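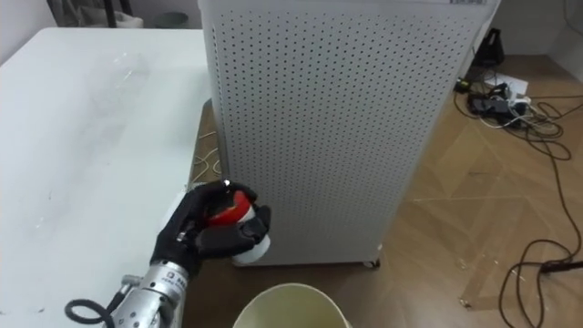

*Cup in hand, bucket below: the gloved hand at work in the Lundeck lab.*

I've spent a whole morning watching a robot hold a cup, and I'd happily go back for another! The cup goes from the table to the bucket, that's the job, and the people at Lundeck have built their whole study around the moment in between, when the fingers have to decide how hard to squeeze.

Wael El Ouafi runs the project, which is called Flernance. He talks fast and draws on anything near him (my notebook included). The usual way to teach a hand like this, he told me, is to have a person steer it through the task again and again, then let the software copy what it saw. His team did that 400 times. Then they went back and threw most of it out.

What they kept were the messy goes — the ones where the person fumbled, stopped and fixed the grip. Only 46 of them. Train on those, the thinking goes, and the robot learns how to get out of trouble as well as how to stay out of it.

So does it work? Well, a bit! With the full set, the hand dropped 24 cups in testing. With the small messy set it dropped two, though Wael was quick to say that all of those tests used one sort of cup, and that a new shape still throws it completely. I liked him for that.

Next they want to try soft things, starting with a sponge. I asked if I could have a go at steering. I'm sorry to report that my fumbles were, in his words, "very useful data".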